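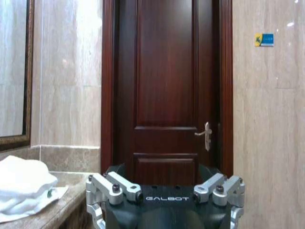

The bathroom on the second floor has been the subject of more correspondence in this household than any other room, and it seemed appropriate to set down the present position in writing. The work was divided into three parts: the door and its hardware, the stone, and the shower enclosure. The door was dealt with first. It is a dark reddish-brown door with a tall recessed panel over a shorter one, and the decision to retain it was made early, before any quotation had been requested. The lever handle was likewise retained. Mr. Ezekiel Halvorsen, who was engaged for the carpentry, advised that a replacement in the same pattern would cost 800 before fitting, and the matter was closed.

The finish required more consideration. A glossy surface shows every fingerprint beside the handle, and a matte one was proposed on those grounds. My sister, Heather Forsyth, objected in strong terms. Her view was that a dull door between walls of polished stone would look unfinished, and after two sample boards had been held up in the evening light I was obliged to agree with her.

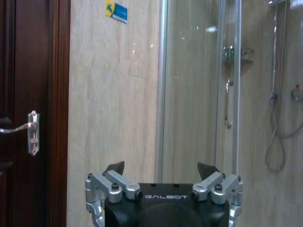 Maintenance of the door is now as follows. The panels are wiped with a barely damp cotton cloth and dried at once, working with the grain. The molding is done last with a soft brush. No spray of any kind is applied directly to the wood. The handle is cleaned with a dry cloth only; the metal polish formerly kept for this purpose left a white residue around the keyhole and has been discarded.

Stone and tile

The quotation from Wakero for cleaning and resealing was 3948. A second, from Okoth, was 3504, and included the ledge below the mirror, which Wakero had listed separately. Okoth was appointed. Their representative, Jeptoo Bakilana, was courteous throughout and left a written schedule, a copy of which is taped inside the linen cupboard. The original budget had been 3000. I record the difference without further comment. 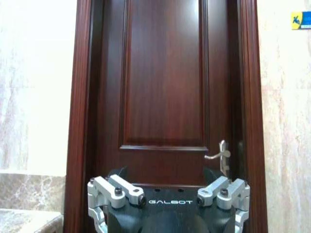

The schedule calls for warm water and a neutral soap each week, with vinegar and lemon products excluded altogether. Guests are asked to respect this. Toothpaste should be wiped from the counter the same day, and bottles with metal bases are not to be left standing on it overnight. In February the counter will be tested with a few drops of water and, if they darken the surface, sealed again.

It was also suggested that the door be left open after every shower to let the room air out. This was our practice for a time. It is no longer insisted upon, although the fan is to run until the mirror has cleared.
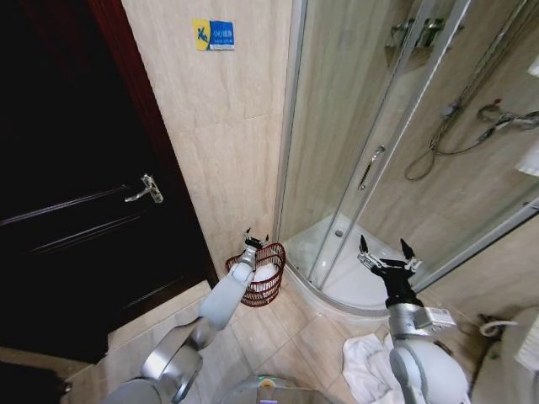
Shower enclosure

The curved glass remains in place. The squeegee is to be used by the last person to shower, from the top of each panel downward, with particular attention to the rails. The tray is rinsed afterward and the drain checked for hair. The small woven basket stays in the corner by the tray and is lifted out of the way when the floor is washed.

White towels only are to be used in this room, the blue set having been moved downstairs. Azlan Rahman has asked whether a second hook might be installed. The request is under review, pending advice on drilling into the stone.

Filed under: House & Home, Bathroom, Upkeep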